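A day at the Sevar snack fair

41 shares | 6 comments

I went to the Sevar snack fair on 2022-09-20, on the one day it was open to people outside the trade. Entry was free if you signed up in May, when the list opened. I took the early bus from Pan and got to the hall a few minutes before the doors did. There was a short line and a table with name stickers. Mine had my last name spelled wrong, and I left it that way.

The hall is a former carpet warehouse. It has a concrete floor, high windows on one side, and not enough outlets, going by the number of extension cords taped down in the aisles. The program listed 80 stands. The big companies had the middle and the small makers were along the walls. I started along the walls and went clockwise.

Most of the first row was nuts and dried fruit. The pumpkin seeds from a family firm in Peveck were good and I bought a bag. After that came crackers, then a long stretch of chips, where it was hard to get near anything because of the school groups. I tried a beet chip that tasted mostly of salt.

What I had come for was the spicy stick snacks, which had a corner of the back wall. I grew up eating something close to them, and they are hard to find where I live now. The ones I spent the most time with come in a small pink packet with a clear front, so you can see the sticks lying side by side inside. They are reddish orange and oily, with dark flecks of seasoning. The top of the packet has a fine toothed edge and the bottom seal is wider, with a zigzag cut. 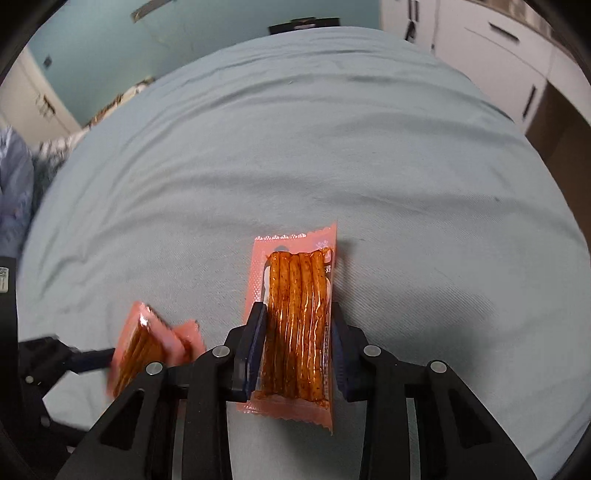 The man running that corner was Anas Ghoneim, who buys for a small import business called Brando. He used to sell tea. He told me the sticks are a hard product to place in stores because people don't know which shelf they belong on. Some stores put them with the chips and some put them with the jerky, and they sell better with the jerky. He also said the small packets move faster than the big bags, even though the big bags are cheaper by weight. I asked if that was the price or the mess. He thought it was the mess. With a small packet you finish it, wipe your fingers, and you are done.

I tried one packet. The first bite is chewy and a little sweet, and the heat comes in after that and stays for a few minutes. The oil gets on everything. There was a roll of paper towels on the floor behind the table and I used three sheets. A woman next to me ate hers straight from the packet, pushing the sticks up from the bottom without touching them, and that worked much better.

I asked how long they keep. He said to store them somewhere cool and out of the sun, and to look at the seals before buying. If the packet feels greasy on the outside, put it back. He was less interested in talking about the recipe. I got "wheat, oil, chili, and other things" and that was all.

A few people wanted to know whether there was a milder kind. There is, but he had run out of it before I got there.
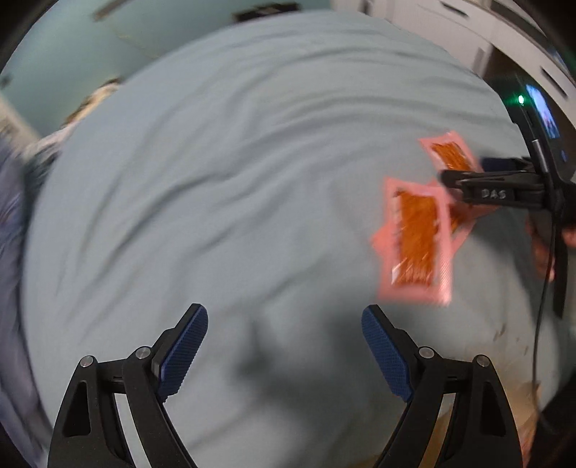
Three of the pink packets with the clear windows, laid out on the pale cloth.

Lunch was from a truck in the parking lot, rice and chicken for 13, and a bottle of water for 2 on top of that. Seating was a problem. There were four picnic tables for the whole fair, so most people ate standing up or on the curb. If they hold it again I hope they bring in more tables.

In the afternoon I went to one talk, on labels for imported food. It was useful but dry. The speaker went through which details have to be printed in the local language and how large the type must be, and then took questions for longer than the talk had lasted. Most of the questions came from one man with a honey business.

The middle of the hall was less interesting to me. The stands were bigger and brighter, but the staff mostly wanted to scan your sticker and give you a tote bag. I came home with two tote bags and a pen. One stand had a popcorn machine that had stopped working, and two people were taking the side off it when I passed.

According to the board by the exit, 1359 visitors had come through by the middle of the afternoon. It felt like fewer along the walls and more in the chip aisle.

Getting there: the bus from Pan stops across the road from the hall and runs once an hour. The last one back leaves early in the evening, so check before you go in. Parking is free but the lot is small. Bring cash for the wall stands, and bring wet wipes if you plan on trying the sticks.

6 comments | 41 shares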